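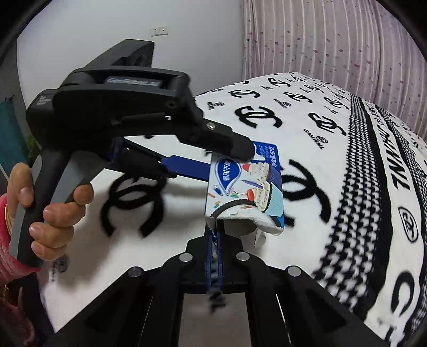 Sorting out a snack shelf the whole family can manage

If your pantry is anything like ours was (we've been in the same house since 1997, so you can imagine), the muesli bars end up behind the flour and everyone buys more. Set aside 30 minutes, put the kettle on, and take it slowly.

1. Take everything off one shelf. Just the one!

2. Check the dates and put anything due before June at the front, where little hands will grab it first.

3. Stand boxes on their ends with the opening facing out. My neighbour Ilir swears by laying them flat, but then you can't see what flavour they are.

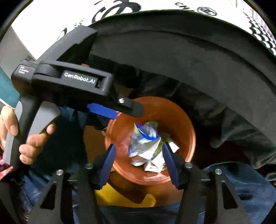
Left hand on the grip.

4. Wipe the shelf, let it dry, and load it back up, favourites at the lowest level.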